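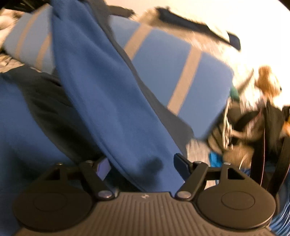 My aunt left me the curtains. My cousin got the house, which I felt was a less personal gift.

There were nine of them, in a trunk that weighed 155 pounds by the freight company's reckoning and a good deal more by mine. They came up from Drillden in January, and the driver set the trunk in my hallway, where it blocked the door to the bathroom, and asked me to sign for it. I signed. A stronger person would have sent him back.

The letter that came with it said the curtains had hung in the Galero Hotel when it was still a hotel and people still went to Trimau on purpose. My aunt had bought them at the closing sale. "They are to be used," she wrote, underlined twice, in the hand of a woman who had never used them herself.

My apartment has one window. It looks onto the back of Chan's Dry Cleaning, so I carried the first curtain down there and laid it across the counter. The owner felt the hem between two fingers for a long time.

"Ninety-six dollars," she said.

"For all of them?"

She was kind enough to pretend I was joking.

I took it home again and hung it as it was. The Galero had been built with ceilings for giraffes, and there was enough left over to cover the floor, the radiator and most of a chair. By 5 o'clock the room was as dark as a theater, and it smelled like one too. I sat on the part of the curtain that was on the chair and waited to feel grand.

What I felt was a lump. I worked along the seam until I found it, and cut the stitches with my nail scissors, thinking of pearls, bonds, a key to something in Switzerland.

It was a lead weight, to make the curtain hang straight. There was another a foot along, and another after that.

I called my cousin that evening to ask how the house was. He said the roof leaked, the furnace had died, and every room was freezing because somebody had taken down the curtains.

I told him I might be able to help him there, and asked what he was doing about the second bedroom.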